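Häufige Fragen zum Hailu-Prozess

Stand: 20. März 2023
Zusammengestellt von Yi-an Kwon, Gerichtsredaktion Stalar

Seit der Eröffnung der Hauptverhandlung gegen die frühere Geschäftsleitung der Firma Hailu bekommen wir viele Zuschriften. Die Fragen, die sich wiederholen, beantworte ich auf dieser Seite. Einzelne Verhandlungstage finden Sie weiterhin in unseren Berichten.

Worum geht es in diesem Verfahren?

Die Staatsanwaltschaft wirft den Angeklagten Untreue und Betrug vor. Gelder, die für den Umbau des Werkes in Cakorside bewilligt waren, sollen über Scheinrechnungen an andere Stellen geflossen sein. Die Anklageschrift umfasst 143 Seiten und wurde im Dezember zugelassen. Die Angeklagten bestreiten die Vorwürfe.

Wie viele Personen sind angeklagt?

Es sind drei. Wir nennen ihre Namen zurzeit nicht. Bei zwei von ihnen handelt es sich um ehemalige Geschäftsführer, die dritte Person hat in der Buchhaltung gearbeitet. Gegen einen weiteren Mitarbeiter wurde das Verfahren gegen eine Zahlung von 700 Euro eingestellt. Er ist also nicht verurteilt, und wir bitten unsere Leser, dies auch in den Kommentaren zu beachten.

Wo wird verhandelt?

Im Landgericht Wivorside, Große Strafkammer. Die Verhandlungen beginnen in der Regel am Vormittag. Den Saal erfahren Sie auf dem Aushang im Eingangsbereich, er kann sich kurzfristig ändern.

Kann ich als Zuschauer kommen?

Ja, die Hauptverhandlung ist grundsätzlich öffentlich und Sie müssen sich nicht anmelden. Bringen Sie bitte einen Ausweis mit und rechnen Sie mit einer Kontrolle am Eingang. Wenn alle Plätze besetzt sind, wird niemand mehr hineingelassen, bis jemand den Saal verlässt. Für kurze Teile der Verhandlung kann das Gericht die Öffentlichkeit ausschließen, zum Beispiel wenn wichtige Geschäftsgeheimnisse besprochen werden. Das ist bis jetzt einmal vorgekommen.

Darf ich im Saal fotografieren oder Ton aufnehmen?

Während der Verhandlung ist beides verboten. Notizen auf Papier sind erlaubt. Ob Sie einen Laptop benutzen dürfen, entscheidet die Vorsitzende. Fragen Sie besser vorher einen Wachtmeister.

Was hat das Werk in Cakorside mit der Anklage zu tun?

Dort sollte die Fertigung mit öffentlichen Mitteln modernisiert werden. Laut Anklage wurden einige Leistungen bezahlt, die nie erbracht wurden. Welche Rechnungen davon echt sind, ist zwischen den Parteien streitig, und genau mit dieser Frage wird sich die Kammer in den nächsten Wochen beschäftigen.
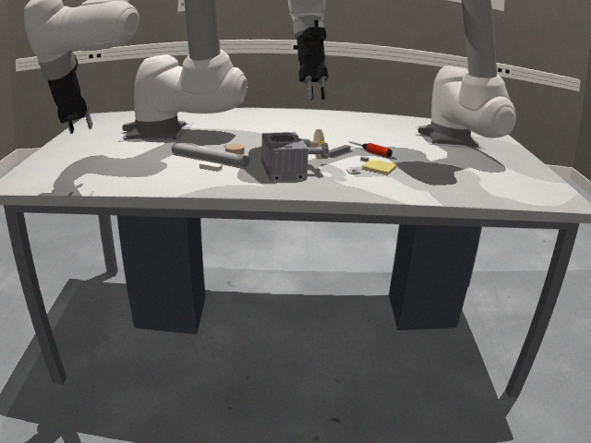
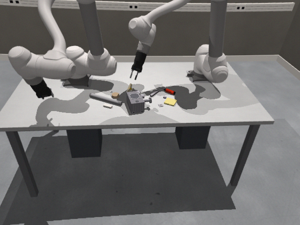
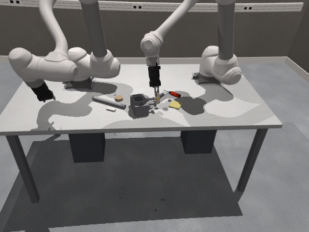

Die Verteidigung hat beantragt, zu diesem Punkt einen eigenen Sachverständigen zu hören. Über den Antrag ist noch nicht entschieden.

Was bedeutet es, wenn ein Urteil nur teilweise zum Schuldspruch kommt?

Das Gericht prüft jede angeklagte Tat für sich. Es kann einen Angeklagten wegen einer Tat verurteilen und ihn wegen einer anderen freisprechen. Für die Taten, wegen denen er verurteilt wird, bildet das Gericht am Ende meistens eine Gesamtstrafe. Diese ist niedriger als die Summe der einzelnen Strafen.

Gibt es hier Geschworene?

Diese Frage kommt sehr oft, vermutlich wegen der amerikanischen Fernsehserien. In Deutschland gibt es keine Jury. Neben den Berufsrichtern sitzen zwei Schöffen, also ehrenamtliche Richter. Sie beraten über Schuld und Strafe mit und haben dabei das gleiche Stimmrecht. Für eine Verurteilung ist eine Mehrheit von zwei Dritteln der Stimmen nötig.

Wann wird das Urteil erwartet?

Einen festen Termin gibt es nicht. Die Gerichtssprecherin Poonam Kandpal hat uns mitgeteilt, dass die Kammer zusätzliche Verhandlungstage reserviert hat. Sobald die Beweisaufnahme geschlossen ist, folgen die Plädoyers und das letzte Wort der Angeklagten. Danach zieht sich das Gericht zur Beratung zurück.

Ist das Urteil dann endgültig?

Nicht sofort. Gegen ein Urteil des Landgerichts in erster Instanz ist die Revision möglich, sie muss innerhalb von einer Woche nach der Verkündung eingelegt werden. Bei der Revision wird das Urteil auf Rechtsfehler geprüft, die Zeugen werden dort nicht noch einmal gehört.

Warum schreiben Sie immer „mutmaßlich“?

Weil bis zu einem rechtskräftigen Urteil die Unschuldsvermutung gilt. Mehrere Leser finden das Wort ermüdend, und ich verstehe es. Wir werden es trotzdem weiter benutzen.

Ich habe einen Fehler in einem Bericht gefunden. An wen kann ich mich wenden?

Schreiben Sie bitte an die Gerichtsredaktion und geben Sie im Betreff die Dossiernummer 2303 an. Korrekturen vermerken wir mit einem Hinweis unter dem jeweiligen Artikel. Auskünfte zu Ihrem eigenen Rechtsfall dürfen wir leider nicht geben, dafür wenden Sie sich an einen Anwalt oder an die Rechtsantragstelle beim Amtsgericht.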